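About Mosmont

Mosmont is a research group of 20 people, led by Viola Sanna and Boyang Hou. We teach two-armed robots to handle clothes in furnished bedrooms.
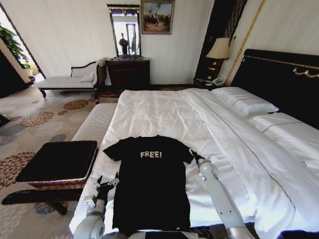
Our method, Rimon, picks the grasp points first and plans both arms together. Over 82 trials with short-sleeved tops it folded 31 more than our earlier planner, Dima. Trousers are still poor.

We have worked on the wrist view since February. 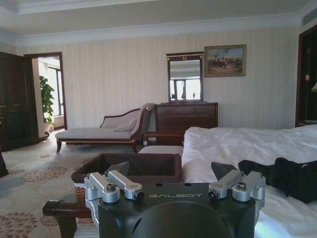 Wrist view of the gripper, with basket and bed behind.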